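January, bench notes, glaze and wash testing

Picking up from the last page. The sink water at the Sutcliffe end of the building is still coming out cloudy for the first minute after a weekend off, so I flushed the line before filling anything. The kettle went on at 9:40. Rinse tub filled to the line, soap tub filled to the line, no soap in the rinse tub this time.

The job is the same one as before: find out whether the staining inside glazed mugs comes from the tea itself or from the film our hard water leaves behind. Movutstead wants a care sheet to go in the box with their stoneware and they want it to fit on one side of a card. I would like it to say something more useful than "wash by hand."

Set up 12 cups from the seconds shelf. Six got tap water tea, six got tea made with filtered water. Same brand of black tea, same steep, bags squeezed against the side with a spoon because that is what people do at home. Left them standing 60 minutes, then poured off without rinsing.

First look at the cups from tap water: a ring at the fill line, gray-brown, and a skin on the surface of the tea before pouring. The skin breaks up and sticks to the wall on the way out. Filtered cups have a faint ring and no skin that I could see under the bench lamp.
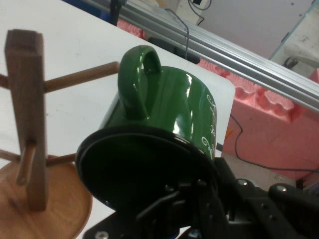 Wiped half of each set with a damp cotton cloth, no pressure. The filtered ring came off in one pass. The tap ring smeared and came back as a dull band once the glaze dried. Citric acid solution, one teaspoon to a pint, took the band off in under a minute. Baking soda paste also took it off but it needed rubbing, and I don't want to put rubbing on the card. Too many people will reach for the green side of the sponge.

Tried the Skustier tablets as well. They work, they fizz, they cost more than a bag of citric acid that would last all year. Noted for completeness. There is half a tube left in the drawer under the scale if anyone wants it for the coffee pot.

The Voltix kettle is part of the problem. Scale on the element was thick enough to flake, and I found two flakes in the bottom of a tap water cup. Descaled it at lunch and threw out that cup's result. If anybody uses it for tests, descale first and write the date on the tape on the lid. The last date on there has rubbed off.

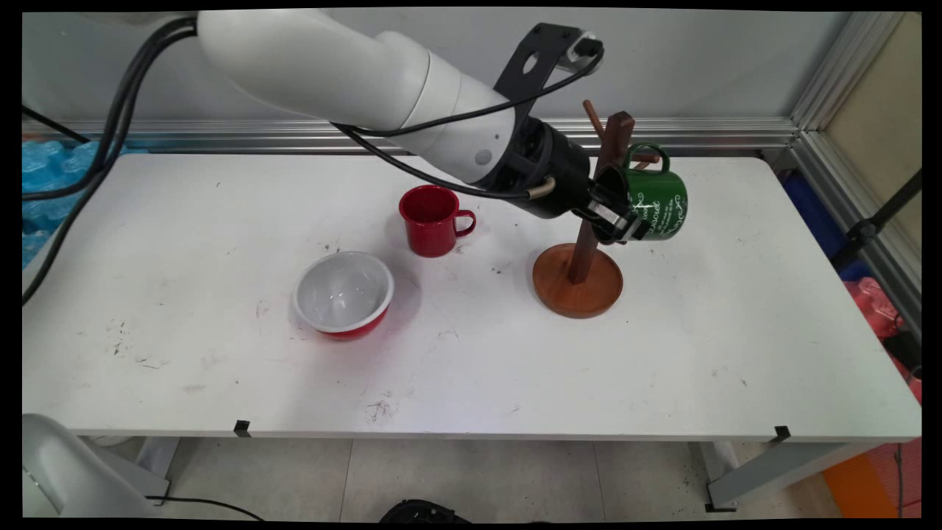
Does milk make the staining worse?
Less staining with milk, in the cups we tried last month. The milk seems to bind up some of what would otherwise stick to the glaze, though it leaves its own film if the cup sits overnight.

Crazed seconds are a separate matter. Tea gets down into the cracks and citric acid only lightens it. I pulled the crazed ones out of the count and put them on the lower shelf with a pencil cross on the foot. Please don't mix them back in.

Drying: cups stood rim-down on a flat towel trapped steam and smelled stale the next morning. Cups with air under them did not. That can go on the card in one short line.
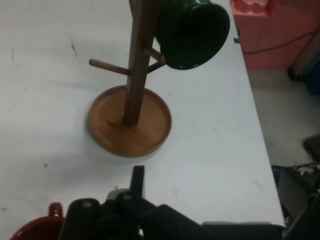

Green mug on the wooden mug tree.

Still to do: repeat with the descaled kettle, repeat with green tea, ask Movutstead whether the inside glaze is the same batch as the outside. Order citric acid. Cotton cloths need washing.

Draft wording for the card so far: Rinse soon after use. For brown rings, soak in warm water with a little citric acid, then rinse well. Dry with air under the rim.

Stopped at 4:15. Tubs emptied, lamp off.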